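3.2 Planificación de compras y presupuesto del equipo de recogida

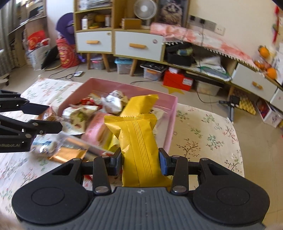
Dimensionamiento del equipo

Figura 1. Pinza de mano sujetando un envase amarillo de aperitivo en vertical, con la caja rosa de surtido delante. Tarea «surtido», vivienda.

La compra se planificó a partir de la tarea y no del catálogo. Motivo práctico: en la fase previa (proyecto Cola) se adquirió primero el material y después se buscó qué hacer con él, con el resultado de dos juegos de dedos sin uso y una partida de repuestos agotada en junio. Para Osier, orden inverso. Primero lista de objetos, luego apertura de mandíbula necesaria, luego número de unidades, y al final precio.

Los objetos de la tarea son envases de alimentación de consumo corriente. Formatos muy desiguales: bolsas transparentes, envoltorios impresos, piezas de bollería empaquetadas, algún envase alto como el de la Figura 1. Para el presupuesto importan dos cosas, el ancho máximo de agarre y el desgaste de la punta. El ancho no dio problemas. El desgaste sí, y es lo que más pesa en el cálculo a un año.

Unidades. Trabajo a dos manos, por tanto las pinzas se compran por parejas. Se presupuestaron 6 unidades: dos parejas en vivienda y una en reserva. Se discutió comprar solo dos parejas y alquilar la tercera en caso de avería, pero el plazo de entrega del proveedor (Koyama) no estaba garantizado por escrito y una pareja parada detiene al operador completo. La reserva se mantiene. Queda pendiente decidir si la reserva se guarda en Piteo o viaja con el equipo; afecta al seguro.

Coste unitario. El precio de oferta fue de 2,000 euros por pinza, dedos incluidos, sin cableado ni maleta de transporte. Las ofertas que incluían maleta resultaron mas caras que la suma de las dos cosas por separado. Se compró aparte.

Consumibles. Aquí es donde la previsión inicial se quedó corta. Se habían calculado puntas de repuesto según la vida útil declarada, que se refiere a piezas rígidas. Con película plástica y rebordes sellados el operador aprieta más y corrige más veces, y la punta lo nota. Cada juego de puntas cuesta 73 euros. Recomendación para quien presupueste algo parecido: partida propia para puntas, separada de «varios», y revisable a mitad de proyecto. Nosotros la teniamos dentro de «varios» y hubo que pedir una modificación.

También tornillería. Parece menor, pero una pinza con holgura en los pivotes obliga a repetir la sesión entera, y la repetición se paga en horas de operador. Un juego completo de tornillos por pareja, más la llave. La llave se pierde.

Espacio y logística. Las sesiones se hacen en viviendas habitadas, con mobiliario y enseres en su sitio: estanterías, cajas de almacenaje, cables por el suelo. No se contrató sala. El ahorro en alquiler es claro, a cambio aparecen gastos que en laboratorio no existen (desplazamiento, compensación al hogar, montaje y desmontaje diario). Sumados, 516 euros por vivienda. Sigue saliendo a cuenta frente a la sala, siempre que se agrupen las sesiones en jornadas consecutivas. Con sesiones sueltas la ventaja desaparece.

Género. Los envases se compran en comercio de barrio, con tique, y se cargan a fungible. Conviene comprar surtido repetido: un envoltorio arrugado deja de comportarse como uno nuevo y hay que sustituirlo. Si el protocolo pide variedad de estado, entonces al reves, guardar los usados en bolsa aparte y marcar fecha de apertura.

Criterios descartados. Se valoró una plataforma con brazos fijos. Descartada en esta fase por coste de transporte, y por los umbrales de las puertas. Se valoró asimismo comprar a dos proveedores distintos para repartir riesgo; descartado, dos juegos de repuestos incompatibles y doble calibración.

Calendario de gasto. Pinzas y maletas al inicio, un solo pedido. Puntas en dos pedidos, el segundo condicionado a la revisión intermedia. Compensación a hogares al cierre de cada vivienda. El contrato con Koyama fija la garantía desde la entrega y no desde la puesta en marcha, de modo que almacenar material sin abrir consume garantía. No pedir antes de tener vivienda confirmada.

El detalle de partidas se recoge en el Anexo B. Los resultados de agarre por tipo de envase se tratan en 3.3.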